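Grips, Pinches and Dropped Biscuits: How Robots Hold Things

Pick up a pencil. Well done. You have just beaten a great many robots, and you probably weren't even trying.

Your hand does a lot of quiet sums. It knows an egg wants a gentle squeeze and a jam jar lid wants a cross one. A robot has to be told all this, usually by someone tired.

At the Grokarside workshop, Arlo Mahmoud tests robot hands for a living. He has three favourites. The Zarkby is a simple pincer, like kitchen tongs with a plug. The Selleo is a sucker, which loves smooth boxes and sulks at anything woolly. The Bettencourt has jointed fingers that bend rather like yours, only without the bitten nails.
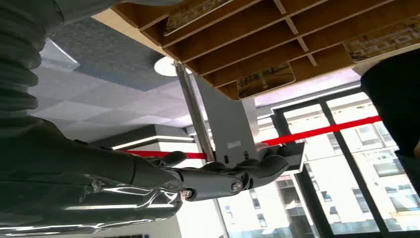

Jointed robot fingers curled around the lower edge of a flat metal plate.

Flat things are a fair test for fingers. A pincer can nip an edge, but if the object is heavy it may swing about like a pub sign. Fingers can spread out and hold it in several places.

So fingers win? Not so fast. Every joint is another thing to control, and another thing to go wrong on a busy morning. Arlo gives each hand 100 goes at the same job and writes down every drop. In December the pincer managed 40 biscuits before it crushed one. The fingers crushed the first. Arlo ate the evidence.

Try it yourself: put on thick gloves and pick up a coin from the table. Now try with two wooden spoons. If you get cross, you are doing it properly.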